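Kavmont Suspends Use of Hand-Held Gripper Units After Cable Fault at Pirketside Site

Recorded demonstrations on hold while strain relief is redesigned

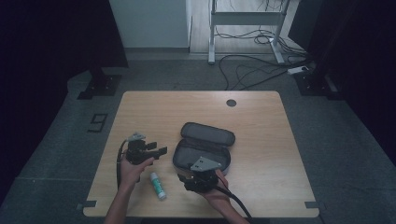 Appiah
Technical Communications, Kavmont

Kavmont has suspended recording with its hand-held gripper units at the Pirketside site following an intermittent signal fault traced to the cable exit on the gripper body. No injuries were reported. The suspension took effect in February and applies to all paired units used in the Jarkavden manipulation program.

The fault was found during a review of 539 recordings of tabletop tasks, among them the handling of a zippered case and a glue stick. In 6 recordings, the jaw position signal from one gripper dropped out and returned with an incorrect zero value. The software accepted the value and continued logging. A robot arm replaying one of these recordings closed its jaws at the wrong point and struck the work table. The arm stopped on its force limit. Damage was confined to 2 finger pads.

Bench inspection found partial conductor breakage inside the cable jacket, close to the connector. During normal use the cable bends sharply beside the wrist each time the operator turns the gripper inward. The existing clamp holds the connector but does not limit the bend – a condition not covered by the original test procedure, which loaded the cable in a straight pull only.

Kavmont is taking the following actions:

The 6 affected recordings have been withdrawn from the Jarkavden data set.

Replay on powered arms is restricted to recordings that pass a jaw signal continuity check.

The logging software will reject any zero value received while a recording is in progress and will end the session with an audible alarm.

A molded strain relief with a fixed minimum bend radius will be fitted to each gripper. Repeated flexing at the wrist angle has been added to the acceptance test.

Sites operating the same units should stop recording, disconnect power before examining the cable exit, and keep any suspect cable for return. Cables should not be taped or shortened as a temporary repair.

Recording at Pirketside will resume when the revised units have passed acceptance testing. Inquiries may be directed to the Kavmont technical communications office.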